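Workplace Inspection Checklist – Meeting and Activity Room
Site: Dornell, Level 2
Inspector: Witold Pawłowska
Inspection period: July

1. Doorway and exit route
Satisfactory. Doorway free of stored items. Route to remain open during all sessions.

2. Ceiling lighting
Satisfactory. Diffusers secure. One panel was replaced by Multex before this inspection.

3. Electric fan
Action required. Wire grille to be checked for loose clips – test label past its date. Remove from service until retested.

4. Glass partition and blinds
Satisfactory. Blind cords to be secured at a height of 50 inches or above.

5. Table and tabletop items
Satisfactory with comment. The white table is stable. Woven items and plants are permitted, provided that they are kept back from the working edge.

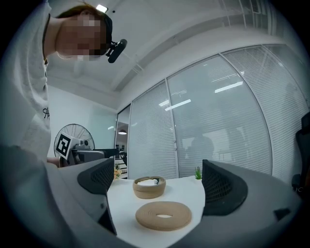

Potted plants are to stand on a waterproof saucer. Baskets shall not be used to hold blades, needles or batteries.

6. Seating
Action required. One chair has a worn caster – replacement to be ordered from Jimmont, reference 22.

Items 3 and 6 are to be closed by Tuesday. Completed forms should be returned to the facilities office.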